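Duggan's Fishing Tables, readme 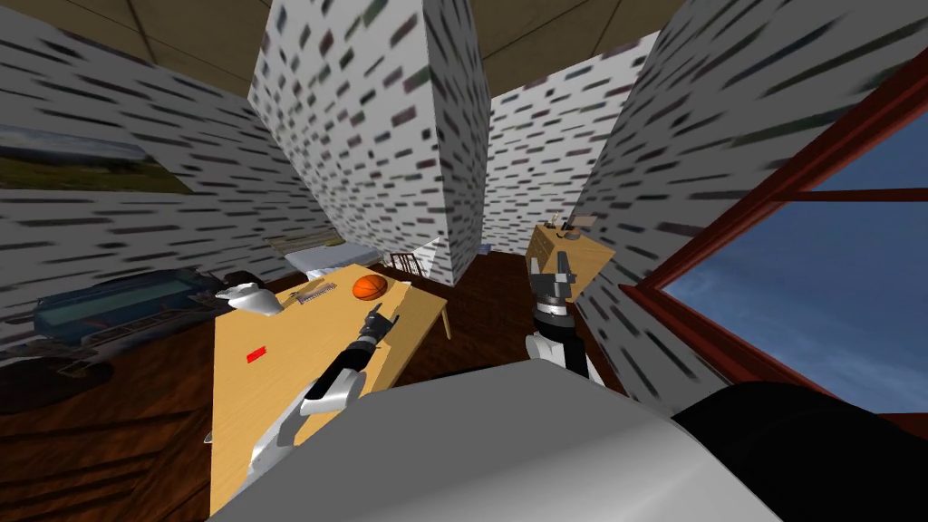
Simulated room with white brick walls, wood floor and a landscape picture.

Hello and welcome! These are the catch tables for Sanport, the little harbour game, put together over a good many evenings (and far too many cups of tea) by me, Totora. Last updated April 5, 2018.

What's in the folder

fish.csv – 100 rows, one per fish, with its colour, season, favourite bait and selling price
spots.csv – the 4 fishing spots and which fish turn up at each
rare.csv – the Lamport eel and its mates, kept apart so you can skip the spoilers

Prices are what the harbour shop pays on an ordinary morning. If you've upgraded your rod three times you'll get a bit extra, so please don't write in to tell me the bream is wrong – I've left the bonus out on purpose!

Known gaps

The river fish that only bite in June still need checking, and I've caught just 3 of the moonfish, so treat those sizes as a guess. I give each of the others 30 casts before filling in its row.

Use the tables however you like, in your own guide or wiki, and a friendly mention would be lovely. Corrections go in notes.txt, newest at the top.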